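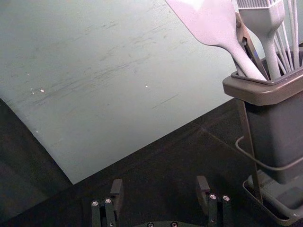

A worn board on a dark tabletop, with a gray utensil holder to the right.

Why Do Cutting Boards Get Scratched?

Look closely at a board that gets used a lot. You will probably find scuffs, streaks and smudges on it, often most of them across the middle. The middle is where people like to work, so that part wears out first.

A knife edge is very thin. When you push down on a carrot, all of your push goes into that thin edge. It slides through the carrot and then meets the board. Each cut can leave a tiny groove. One groove is hard to see, but 400 of them make a patch that looks dull and feels rough.

Grooves can hold bits of food and water. Germs are too small to see, and they like damp places with food in them. That is why a board needs a good wash after every meal - even if it looks clean.

How to wash a board
Ask a grown-up to put the knife away first. Scrape off the crumbs. Scrub both sides with hot, soapy water for 20 seconds, rinse, and stand the board up to dry.

What about the spatula?
A silicone spatula is soft and bendy. It has no sharp edge, so it can scrape a bowl or a pan without scratching it. Many families keep spatulas standing in a holder with the handles down and the heads up. The heads stay off the counter, and you can see which tool you are picking.

Try it
With clean hands, run a fingertip over a clean board at home. Feel the middle, then a corner. Which is smoother?

Written by Otakar Koubek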